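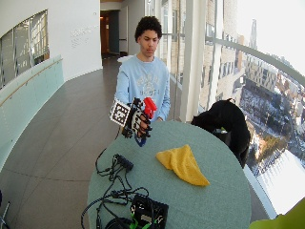

Four Millimeters Off

A gripper at the Treresthorpe test hall closed on the neck of a spray bottle in May and kept closing. The bottle split, the arm did not stop, and cleaning fluid ran into the wrist joint. The force limit had been set correctly. The grasp point had not.

The arm was running Grurnis, a control program trained by Vument on 1456 recordings of people doing small table jobs: pick up the bottle, spray, put it down, wipe with a cloth. In the glove recordings, the operator wears a sensor glove with a square printed marker on its outer side. The glove reports finger angles. The marker tells a fixed camera where the hand is. Both have to agree, and in 51 recordings they did not.

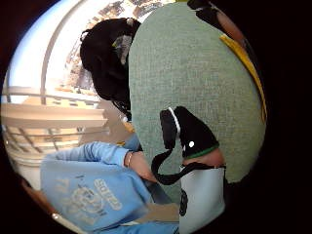

A loose bracket

Hatice Yazıcı, who led the fault review, traced the error to the bracket that holds the marker. One of its two screws had backed out. Each time the operator turned the wrist, the marker lagged the glove by up to four millimeters – small enough to pass the automatic check, large enough to move the learned grip from the bottle's neck to the base of its trigger.

The check compared positions only at the start and end of each recording, when the hand was still. Errors in between went through. 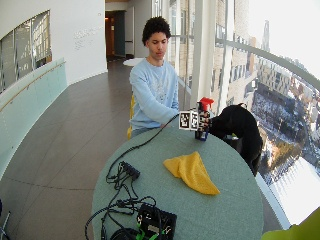
Nurhan Karakaya does not accept that the bracket is the main story. A screw will always come loose sooner or later, Karakaya argues, and an arm that feels resistance in the wrong place should open its fingers and wait, whatever it was taught.

Yazıcı agrees in part. Grurnis now stops when the gripper meets contact 200 milliseconds earlier than planned. The marker is compared with the glove through the whole recording, and the bracket, redesigned by Çetinkaya, has a locking pin. The 51 files were removed – the bottle task is being trained again without them.

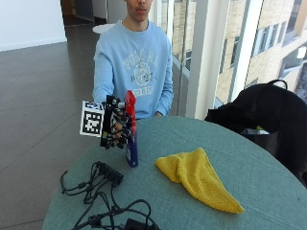
Glove, marker and spray bottle during a recording.

The arm at Treresthorpe remains switched off until its wrist joint is replaced.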